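One county, three rule books: Tolera Assefa on rewriting the Durkell code

When Ivergate and Solavwood merged their governments into Durkell County, voters got one commission, one budget and one sheriff. They did not get one set of laws. The merger charter said that all existing ordinances would stay in force "until superseded," and most of them have not been. A dog that may run loose on one side of Bugti Road must be on a leash on the other.

Tolera Assefa was hired as code counsel to sort this out. He has an office on the second floor of the county building, two part-time clerks and a deadline of September, when the commission is due to vote on the first half of a unified code. We met there at 8 in the morning, before his first meeting of the day.

He started with the size of the job. "There are 493 sections that conflict in some way," he said. "I don't mean they're worded differently. If it's only wording, I fix that and move on. I mean that if you follow one, you break the other, or you pay a fee in one place that doesn't exist in the other."

Most of those are small. Assefa keeps them in a spreadsheet sorted by chapter, and he scrolled through a part of it as we talked. Fence heights. The hours when a contractor may run a generator. How long a yard sale sign can stay up. Whether a barber needs a county permit in addition to the state license. Solavwood never required one. Ivergate did, and still collects the money.

"People ask me why we don't just pick one town's book and use it for everybody," he said. "That was proposed. It would have been fast. But the Ivergate code was written for a place with sidewalks and a bus line. You put that on a farm road and you get nonsense. There's a rule in there about sweeping the gutter in front of your property. Half the county doesn't have gutters."

The third book is the county's own, which applied to land outside both towns before the merger. It is the shortest of the three and, according to Assefa, the best written. Much of it was drafted by a single county attorney over a long career, and the terms are defined once and used the same way throughout. He has taken it as the base text for the definitions chapter.

I asked him which conflicts have taken the most time. He said parking, without stopping to think, and then corrected himself and said animals.

"Parking is a lot of sections, but it's mechanical. You have a map and you have signs. Animals is where everybody has a view. Chickens, especially. Ivergate allows six hens and no rooster. Solavwood has no limit and no mention of roosters at all. The old county code treats all poultry as livestock, so technically you need two acres. We held one hearing on the animal chapter and it went past 11 at night."

The draft now before the commission allows hens everywhere in the county, with a limit tied to lot size, and leaves roosters to the zoning chapter. Assefa declined to say whether he likes that result. He said his job is to write down what the commission decides so that a person can read it and know what to do.

That has been a point of friction. Some commissioners say the office has gone beyond cleanup and is making policy by choosing which version goes into the draft. The complaint came up twice at the spring workshop, and one member moved to have every change listed separately for a vote. The motion failed, but a version of it survives in the current process. Each chapter now comes with a table that shows the three old rules side by side, the proposed rule, and the reason for the choice in a sentence or two.

"I think that criticism was fair," Assefa said. "The first chapter we sent over was 40 pages of new text with a cover memo. If I were a commissioner, I'd have been annoyed too. You can't tell what's changed. You have to trust me, and they'd known me for a few weeks. The tables take longer, but the meetings go better."

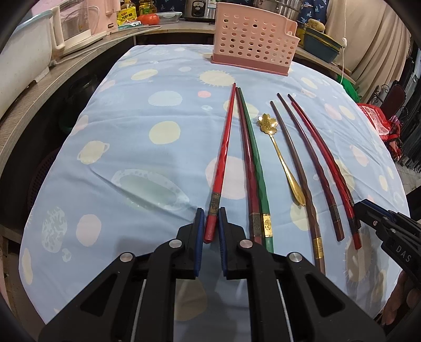

He came to the job from a state agency, where he spent years reviewing administrative rules, and he said the county work is harder in one respect. State rules mostly govern businesses that have lawyers. County ordinances govern people who find out about them when they get a ticket.

"I read every section out loud before it goes out," he said. "If I run out of breath, the sentence is too long. We had one in the old Ivergate code on noise, a single sentence, and I timed it at more than a minute. It had four exceptions in it and one of the exceptions had an exception."

The money question is harder to settle by reading aloud. Under the draft, permit and license fees would be the same across the county. Some would go down for Ivergate residents and up for residents of Solavwood, who pay nothing for several permits at the moment. The finance office has not yet published an estimate of the net effect. Assefa said he had seen working numbers but that they were not his to release.

"What I can say is that two fee schedules in one county is a legal risk," he said. "You have the same government charging two people different amounts for the same inspection, and the only difference is which town they used to be in. For a year or two after a merger, you can defend that. A judge will give you time to get organized. I don't want to be explaining it in year ten."

No suit has been filed over the fees. There has been one challenge over enforcement, brought by a landlord who was cited under Ivergate's rental inspection rules for a building just on the Solavwood side of the old line. The county dropped the citation. Assefa said that the inspector had worked from an outdated map and that the maps have since been replaced.

The rental rules are among the parts held back for the second half of the project, along with zoning, stormwater and anything touching the Durkell 2060 plan, the long-range growth document that is still being revised. He did not want to write land use rules that might have to be rewritten as soon as the plan is adopted. Some residents have read the delay as a sign that the harder chapters will never be done. He said that was not the case, and that the full schedule is 22 months from the day his office opened.

Is that realistic? "It is if the plan comes in on time," he said. "If it doesn't, I'd ask for more time on zoning and finish the rest. I won't ask for more time on the whole thing."

There are also laws he would like to see gone entirely. All three books contain sections that have not been enforced in living memory. Solavwood still bans the sale of ice on the public square. The Ivergate code requires pool halls to keep their front windows uncovered. The county book sets a bounty on a kind of weed. Assefa has put these in one repeal ordinance, which the commission could pass at any time.

It has not been scheduled. He said he had expected it to be the easy part.

"There's a worry that something in there is holding something else up," he said. "It's not a silly worry. We found an old section on hitching posts that turned out to be the only place the county defined 'public right-of-way.' Three other chapters relied on it. So we check each one. My clerks search every old term in all three books before we recommend taking it out."

Residents can read the draft chapters at the county building and at both library branches. Written comments go to the code office, and Assefa said that every one gets a reply, though the reply may only say which chapter it was filed under. The most useful so far, he said, came from a retired surveyor who found that the draft's description of the old town line was off at the creek. The boundary no longer divides two governments, but a number of deeds and easements still refer to it.

I asked what happens to his office if the unified code passes in full. The position is funded only through the end of the project. He said he has recommended that the county keep at least one person to maintain the text, so that new ordinances are written into the code as they pass and don't pile up in a separate binder, as happened in Ivergate for years.

"I've told them it doesn't have to be me," he said. "It's a half-time job if it's done every month. If it's done every ten years, you need an office again."

The commission takes up the traffic and animal chapters at its next two meetings. Public comment is at the start of both, and speakers can sign up at the door until 6:30 p.m.

Comments (5)

creekside_dan
The fee part is what matters and they left it for the end of the article. I'm in Solavwood and we voted for the merger because we were told nothing would cost more. Publish the numbers before the vote.

M. Harlow
The tables really are easy to follow, I'll give them that. I read the animal one at the library in twenty minutes. Still think the hen limit is too low for anything over an acre.

Rosewater
Does anyone know if the generator hours apply to homeowners during an outage or only contractors? The draft I saw didn't say.

pbk
@Rosewater it's in the noise chapter, second page, there's an emergency exception. I had to look for it too.

creekside_dan
Also 6:30 sign-up is too early for anyone who commutes.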